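Section 4. Teaching Your Likberg Arm Its First Chore

Before you get going, a friendly word about what to hope for. People ask us all the time whether a machine can do the housework yet, and our answer in this edition of the guide (01/10/2021) is still "a little of it, slowly, and with you nearby." The Likberg can pick small things up off a counter and put them in a box. It can't clear a dinner table, it can't fold a fitted sheet, and it will take a good deal longer than you would over nearly everything. If you can live with that, you and the arm will get along very well!

We suggest starting with a put-away chore. Rolls of plastic bags are our favorite, the kind you keep under the sink, because they're light and they don't break when dropped (and some of them will be dropped).

4.1 Setting up the counter

1. Clamp the arm to the counter and check that the base doesn't rock when you push on it with your palm.
2. Set an open storage box within easy reach of the gripper. Leave the lid in another room if you're anything like us and tend to put it back on out of habit.
3. Lay the rolls out beside the box. Stand a few on end and let the others lie at whatever angle they land.
4. Open the Fudeo app, choose Chores, then Put Away, and tap New.

Note: Don't line the rolls up neatly. An arm that has only practiced on tidy rows gets lost the first time the kitchen looks like a kitchen.

4.2 Showing it how

5. Hold the arm by the Istov grip collar and guide it through one pickup and one drop. Go gently, at the pace you'd use to pour a full cup of tea.
6. Do the same for each remaining roll, then tap Save. The app keeps up to 1162 practice moves, so there's no need to be stingy with them.
7. Tap Try It and keep one hand near the stop button.

Caution: Keep fingers, sleeves and pets out of the box while the arm is moving. Lift nothing heavier than 700 grams.

4.3 When things don't go well

Shiny wrap is the usual trouble. It catches the light, and the arm may close its fingers a little to one side of the roll or squeeze at nothing at all. Turn off any lamp that shines straight down on the counter and try again.
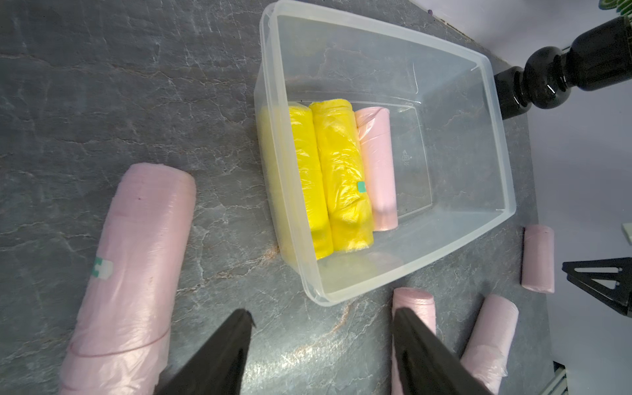 A see-through box can confuse it as well, as the walls are hard for the arm to make out. If it keeps bumping the rim, go to Settings, then Drop Height, and raise the number by 2 notches. If the screen shows code 1336, the arm has lost track of its home position, and you'll want to run the Dixit alignment from Section 3 again before doing anything else.

Once your arm has managed the whole chore three times running, move the box to a new spot and let it try from there.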